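What We Learned About Sound in Room 17

Our project asked a simple question: why do some classrooms echo so much? Room 17 at Pridthorpe is famous for it! We clapped, dropped books and read the same paragraph out loud, first with bare walls and then with cloth hung up, and we timed how long each sound took to fade.

The bare room was loud and kind of fun. With cloth on 2 walls the claps got shorter and the reading was much easier to follow from the back row. Thick, wrinkled cloth beat the thin flat sheet every time we tried it, and we loved hearing the change.
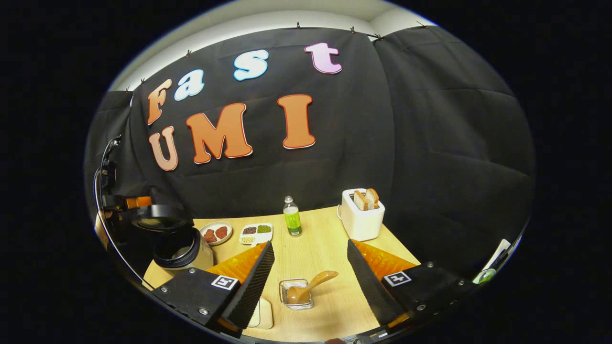
One classmate who read our draft wondered if the carpet in the library does the same job as the cloth, and whether we should have clapped there too. We think that's a great idea, and we want to try it in September with the same book and the same 4 readers.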